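Revow公布厨房整理项目压盘故障的原因与修正，测试日志一并开放

2018年6月6日，Revow发布

Revow今天公布厨房整理项目“Ovon”在春季测试中一次压盘故障的完整调查结果，同时发布控制软件Garg的更新版本。故障中有一只餐盘碎裂，没有人员受伤。原因已经查清，修正也已装上测试厨房的全部工位，我们很高兴能把整个过程写出来，包括里面不太好看的部分。

Ovon的目标很朴素：让机械臂在普通人家的厨房台面上做饭后的零活，把杯子归位，把碗叠好，把擦布从盘子上拿走再放到该放的地方。这些事人做起来不用想，对机器却难得出奇。尤其是布。布没有固定的形状，揉成一团和摊开来完全是两样东西，夹起一个角，剩下的部分会往哪里垂，每次都不同。项目组一直把布类任务当作最有意思的一块，这次的故障恰好也出在这里。

事情的经过

当时进行的是“取布”任务，要求夹爪从上方接近盘子里的一团布，夹住，抬起，移到台面另一侧放下。前面几轮都顺利。出问题的那一轮，夹爪合拢后抬起，布从指间滑落，回到盘中。软件判断抓取失败，按设计重新尝试。

麻烦从这里开始。Garg的旧版本在每次重试时会把目标高度略微下调，用意是让指尖多探进去一些，好夹住更多布料。这个办法对毛巾之类的厚布非常管用，我们当初加上它时成功率提高得很明显，大家都很兴奋。但那一轮用的布又薄又滑，夹爪合拢后两指之间的距离几乎为零，软件便认定夹爪里什么也没有，于是松开，下移，再夹。它一共重试了9次，高度一次比一次低，最后一次指尖隔着布顶在盘底上，盘子裂开，一块碎片落到地板上。

值守的工程师按下急停，机械臂随即停住。从第一次重试到急停，整个过程很短，现场的人起初以为它只是在“跟那块布较劲”。我们后来把这句话写进了培训材料，提醒每一位值守人员：反复做同一个动作的机械臂，就应当被看作出了状况的机械臂。

两处错误叠在了一起

调查由Revow内部的控制小组和外部安全评估公司Brarex分头进行，两边在交换结论之前互不通气。结果令人踏实：双方找到了同样的两处错误。

第一处在判断“有没有夹到东西”的方法上。旧版只看两指间的距离，距离小于设定值就算空抓。对杯子、碗沿、餐夹这些硬物，这样判断又快又准，薄布却会被当成空气。也就是说，那一轮的重试里，有几次夹爪其实已经夹住了布，是软件自己命令它松开的。看到回放时，会议室里先是一片安静，接着有人笑出了声，毕竟机械臂真的做到了，只是它不知道。

第二处更要紧，是重试没有总次数的限制，累计下移的高度也没有下限。每一次单独的下移都在允许范围之内，软件从未把它们加起来看。接触力的监测倒是一直开着，可是触发停机的数值是按空旷台面上的搬运动作设定的，对一只架空在盘脚上的瓷盘来说过于宽松。指尖压下去的力一直没有碰到那条线，盘子先受不了了。

Brarex在报告中还指出一点，我们完全接受：旧版的重试过程在操作界面上没有任何显示。值守人员看得到机械臂在动，看不到它正在做第几次尝试，也看不到目标高度已经降到了哪里。

改了什么

新版Garg改用三种信息共同判断抓取结果，分别是两指间的距离、合拢时的受力变化，以及抬起后图像中布团的位置。三者说法不一时，机械臂停在原处等人确认，不再自行重试。

重试的规则全部重写。同一目标最多重试两次，累计下移量有硬性下限，下限由任务开始前对盘面高度的测量得出。没有测到盘面，任务就不会启动。

接触力按物件分级。靠近瓷器、玻璃和其他易碎器皿时，向下的接触力上限为20牛，超过即停，并且缓慢抬起。抬起的方式也做了调整，先确认两指已经松开再离开，避免把盘子连同布一起带走。

操作界面新增一栏，实时显示尝试次数、当前高度和距离下限的余量。字做得很大，站在水槽那头也看得清。这一栏是测试人员自己画的草图，我们几乎原样照搬，非常喜欢。

验证结果

更新完成后，我们先在离线环境中重放了600段历史抓取记录，涵盖硬物、厚布、薄布以及硬物与布混放的情况。旧版会越过高度下限的记录，新版全部在越线之前停下。

随后在测试厨房做了50轮实机取布，布料由测试人员随意揉放，盘子有深有浅，窗帘有时拉开有时合上，用来改变光线。没有一轮压裂器皿。要说明的是，也有几轮任务没有完成：布从盘中滑到盘边，三种信息不一致，机械臂停下来等人。按老办法计算，这些都算失败，成功率比旧版略低。我们乐意接受这个数字。停下来问一声，在厨房里是一种值得鼓励的本事，而且看着它真的停下来，在场的人都挺高兴。

光线的影响比预想的大。阳光从百叶窗缝里照进来时，台面上会有一道道明暗条纹，图像中布团的边缘跟着变得含糊。目前的做法是在这种情况下降低图像信息的权重，同时放慢接近速度。这个办法不算漂亮，但是有效，视觉小组正在做更好的。

尚未解决的问题

湿布仍然不在允许范围之内。湿布贴在盘底时，合拢受力的变化与夹到盘沿时十分相似，新版会把两者混淆，虽然会停机，但停得太频繁，没有实用意义。叠放的盘子也暂时不做取布任务，原因是盘面高度的测量在多层叠放时误差偏大。

在这两项解决之前，Ovon的测试厨房继续保持原有的值守安排：机械臂通电期间必须有一人在急停按钮旁，台面作业区内不得伸手，任务暂停时同样如此。清理碎片须先切断驱动电源，再用夹具或厚手套。上次故障之后，我们在工位旁加放了一套清扫工具，这件小事本该一开始就做。

开放日志

与本公告同时发布的，有故障当轮的完整日志、两份调查报告的全文，以及新旧两版重试逻辑的对照说明。任何做布类抓取的团队都可以下载使用，不需要登记。我们知道不少同行用的是类似的“失败就再低一点”的办法，它简单，见效快，我们自己也为它高兴过好一阵子。如果这些材料能让别人少碎一只盘子，那就太好了。

Revow计划在9月发布下一份进展，内容包括湿布抓取的初步结果和光线问题的处理方案。在此之前，欢迎各位把自己遇到的重试类故障发给我们，无论大小。项目组每一封都会读，这一点可以放心，大家对别人家的故障日志兴趣浓厚得很。

日志与报告可在Revow网站的Ovon项目页面下载，页面下方已开放评论。

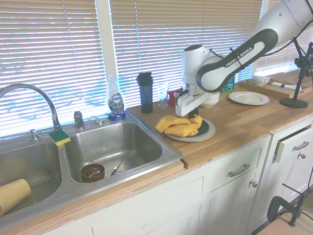
读者评论：
我们实验室的重试逻辑也是每次往下探一点，看完公告当天就去加了累计下限，发现原来的代码里连计数变量都没有。有个问题想请教，20牛的上限是在指尖测的，还是由关节力矩推算出来的？如果是推算的，手臂伸得比较远的时候误差应该不小，薄瓷盘恐怕还是有点悬。另外很期待湿布那部分，我们在这上面卡了很久，手头有一批贴底停机的记录，整理好就发过来。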